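Grirkolis Office Handbook
Section 4: Packing a snack box at the shared table

12 shares | 2 comments

Use this section when you make up a box for a guest or a new starter. The Jolto carton comes flat in packs of 500 and is kept in the Trirkiswood cupboard.

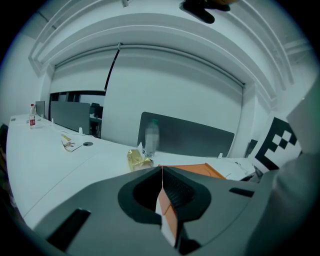
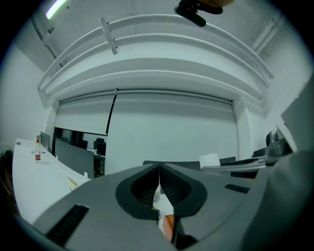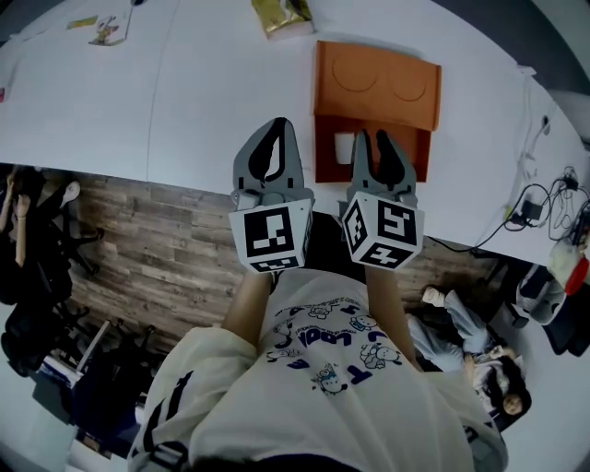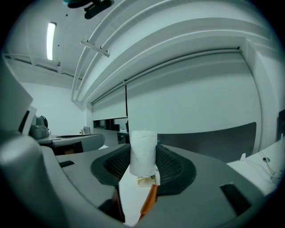 Fig. 4a–4d. At the white table. The orange box is open in the third picture.

4.1 Before you start

1. Clear a space on the table wide enough for the box and its open flap.
2. Wipe the surface with a paper towel and let it dry.
3. Put the packets you want to pack behind the box, within easy reach.

Note: Drinks do not go in the box. Hand them over separately.

4.2 Filling the box

1. Fold the top flap right back until it lies flat on the table.
2. Stand the greeting card against one side – left or right makes no difference.
3. Put foil packets in first. Press them gently to move the air to one end, but do not squeeze them.
4. Lay small wrapped items on top, keeping them below the rim.
5. Check the use-by date on every packet as it goes in.
6. Close the flap. If it springs up, take one item out and try again.

CAUTION: Do not force the flap. The fold splits easily and the carton cannot be taped back to shape.

CAUTION: Keep cables away from the packing space. Lift the box over a cable – do not drag it.

4.3 Afterwards

1. Put empty wrappers in the bin by the door.
2. Return unused cartons to the cupboard, flat.
3. Write the number of boxes made on the Zieliński order sheet. Stock at the last check was 3,429 cartons and the next check is in February.

Questions about this section go to Felicja Zawadzka.

Section revised Jan 25, 2021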